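Drurnen Releases Kedex 8 Planning Software for Two-Arm Workcells

PRILITZ – Drurnen has announced the general release of Kedex 8, the latest version of its perception and motion planning software for tabletop robot cells. The update is available now to all license holders.

Kedex 8 introduces a new object model for tableware and other rounded items. Bowls of similar shape are told apart by rim, color and depth, including where one partly hides another.
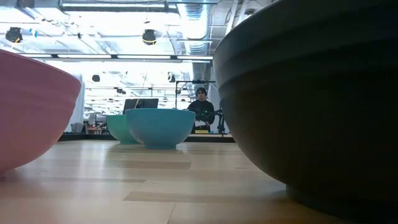 Bowls on the tabletop at the Prilitz development site. Credit: Drurnen

The new planner computes paths for both arms together and checks each path against cables, mounting plates and the table border before any motion begins. Planning requests are now answered in 20 milliseconds on a standard desktop computer, and the included test library has grown to 600 recorded tasks. 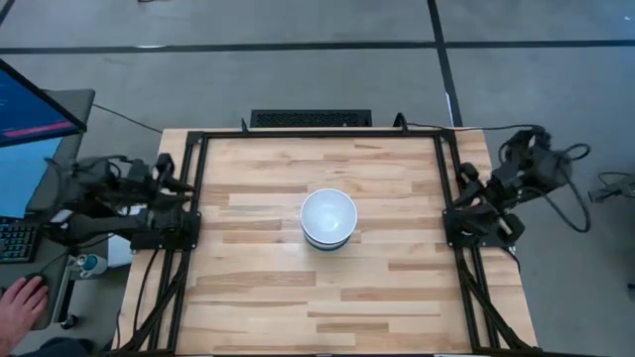 Operators may pause, edit or replay a planned motion from the same screen, and a full log is kept for each run. Existing Kedex 7 projects can be opened without conversion – calibration files should be generated again after installation.

Integration partner Fröhlich will offer installation support and operator training beginning in January. Documentation is provided in 11 languages through the Drurnen customer portal.

About Drurnen
Drurnen develops control and perception software for research laboratories and light manufacturing.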